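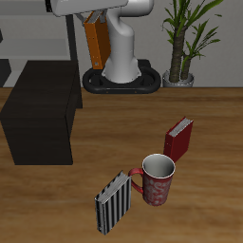 Komix 桌面整理赛（简称 Komix 赛）是 Troltberg 技术学院机器人社主办的校内学生竞赛，每学年举行一届，比赛全部在仿真环境中进行。参赛队伍须编写程序，控制一台固定在桌面后缘的机械臂，把立放在桌上的书逐本夹起，移到指定位置，途中不得碰倒桌上的其他物品。赛事由该社与学院自动化系的“机器人操作基础”课程合办，选修这门课的学生可以用参赛作品代替期末项目。

名称

“Komix”最初是机器人社内部一个脚本库的名字，用来批量生成桌面物品的摆放方式。首届比赛沿用了这个脚本库，报名表上没有另写赛事名称，学生便直接把比赛叫作 Komix。社团后来讨论过改名为“Troltberg 仿真操作赛”，提案未获通过，只在给学院的经费申请里使用过这个名称。脚本库本身已经重写，现名 Mạch，但赛事仍用旧名。

背景

Troltberg 技术学院的自动化实验室设在 318 室，所在教学楼建于 1976 年，房间窄长，原为制图教室。机器人社早期在这里做实物抓取练习，器材少，学生要排队上机，一个晚上往往只能轮到一两组。时任社长 Rigoberto Ñahui 提议把练习搬到仿真环境里，让每组在自己的电脑上调试，实物设备只留给课程演示。任课教师 Imelda Estrella 同意了这一做法，并把原来的课堂作业“夹书”改成带计分的任务，这就是比赛的前身。

作业阶段没有排名，学生提交录像和代码，教师写评语。改为比赛之后增加了统一的评测程序，评语仍然保留，由课程助教在赛后撰写。不少队伍认为评语比名次有用，社团因此没有采纳全自动评分的建议。

任务场景

比赛的标准场景是一张木纹桌面，机械臂为白色，底座为黑色，安装在桌子后缘。桌上立着需要搬运的书，另有一只红色花纹马克杯、一盆绿植和一只深棕色的大方柜，背景为浅灰色墙面和浅色搁架。常用的一组书共三本，封面分别为橙色、深红色和黑白竖条纹，学生习惯按颜色称呼，条纹那本叫“斑马”。

马克杯夹在深红色书和条纹书附近，杯柄朝向条纹书，二者之间几乎没有空隙。先取条纹书时，夹爪张开的宽度和书的抬升方向都要考虑杯柄。多数队伍选择先处理橙色书，再决定后两本的次序。

书一律立放，夹爪从上方夹住书的上缘。早期作业允许把书推倒后再夹，Estrella 认为这样绕开了姿态估计，在第二届起禁止。书与桌边成斜角，角度由脚本在给定范围内随机生成，因此写死坐标的程序在练习场景中可以得满分，到了评测场景多半失败。

绿植位于底座一侧，不属于搬运对象，作用是限制手臂的活动空间。评测程序对叶片只做简化的碰撞检测，以包围盒代替叶片的实际形状。有队伍为此申诉，称手臂从叶片间的空隙穿过却被判碰撞，社团维持原判，并在规则中补写了包围盒的说明。

赛制

比赛分练习期、初赛和决赛三个阶段。练习期内，场景文件公开，各队可以无限次运行。初赛由各队提交程序，在评测机上统一执行。决赛在 318 室现场举行，场景当场生成，各队有 10 分钟检查场景并修改参数，不得改动程序结构。最近一届有 28 支队伍报名，创下该赛事的报名纪录。

队伍由两至四人组成，跨系组队不受限制，但每队至少要有一名一年级或二年级学生。编程语言不限，提交时须附运行说明。说明缺失或无法照做的，评测组联系队伍补交一次，仍不能运行则按弃权处理。 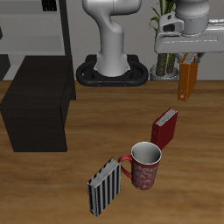 Tsion Degefa

计分

得分由放置、碰撞和用时三项合成。

放置分按本计算。书放到指定区域内并保持直立，得满分；倒下但未离开区域，得一半；放到区域外不得分。指定区域每届不同，有时是方柜顶面，有时是桌面上的一块空位。夹爪松开后书须静置片刻，评测程序才读取姿态，这段时间不计入用时。

碰撞扣分分为两档。轻微接触，物品位置变化很小的，每次扣少量分数；物品倾倒或移出原位的，扣分加重。碰倒马克杯的，该轮放置分最多只能保留一半。杯子的重量和摩擦系数事先公布，杯内按空杯处理。

用时只在放置分相同时用来排序。首届曾把速度直接计入总分，结果多支队伍把关节速度调到上限，书在空中大幅摆动，夹住后又滑脱的情况很常见。此后速度不再单独加分。

常用方法

参赛程序大致分为两类。第一类先用相机画面估计每本书的位置和朝向，再用传统路径规划求出手臂轨迹。第二类以遥操作录下的示范训练策略，由策略直接输出动作。课程教的是第一类方法，第二类多见于高年级队伍。也有队伍混用两种方法，接近书本时用规划，夹取的最后一段交给训练出的策略。

场景提供多个相机视角，画面中手臂和夹爪可能遮住部分物品。规则允许使用全部视角，也允许只用一个，只用单视角的队伍可以参加附设的单视角奖评选。黑白竖条纹封面在这类比赛中是个常见的麻烦：依靠边缘检测的程序容易把条纹认成书的轮廓，把一本书分成好几本。Tyson Lévesque 所在的队伍在初赛中遇到过这一问题，后来改用书页顶面的亮色区域确定朝向，代码公开后被其他队伍沿用。

夹取高度也需要调整。夹得过浅，书在移动中容易绕夹点转动；夹得过深，指尖会先碰到书脊两侧，使书偏离原位。书的厚度不同，合适的深度也不同，各队一般为每本书单设参数。

软件与设备

比赛所用仿真软件由社团维护，物品模型由学生自行制作，贴图大多出自 Remedios Ignacio 之手，包括马克杯的花纹和桌面木纹。模型在社团内部版本库中更新，练习期开始后冻结，只修正影响运行的错误。

评测机一台，放在 318 室靠门一侧。决赛时另接一块屏幕供现场观看，显示的是手臂运行的实时画面，分数在每轮结束后单独公布。评测机出现故障时，当轮作废重跑，场景不变。

社团曾计划让决赛前几名的程序在实物手臂上再跑一遍，并试办过一次。仿真中可用的夹取力在实物上会压弯薄书的封面，几支队伍的程序都要重调。该环节没有列入正式赛程，改为课程中的选做实验。

奖项

比赛设总成绩前三名、单视角奖和最佳文档奖。最佳文档奖由上届获奖队伍评选，评选时按照说明从头安装并运行程序，记录在哪一步遇到困难。奖品由本地办公家具商店 Nestetico 提供，通常为台灯和书立。

与课程的关系

“机器人操作基础”每学年开一次，实验课使用与比赛相同的场景，但物品较少，最初几次实验桌上只有一本书和方柜。学生在课程后半段接触马克杯和绿植。以参赛作品代替期末项目的学生仍须提交书面报告，报告成绩与比赛名次无关，初赛未通过的队伍同样可以拿到高分。报告须写明失败的运行及其原因，附上至少一次失败的关节轨迹图。

参见

姿态估计
路径规划
模仿学习
Mạch（场景生成脚本库）

本页最后更新：7月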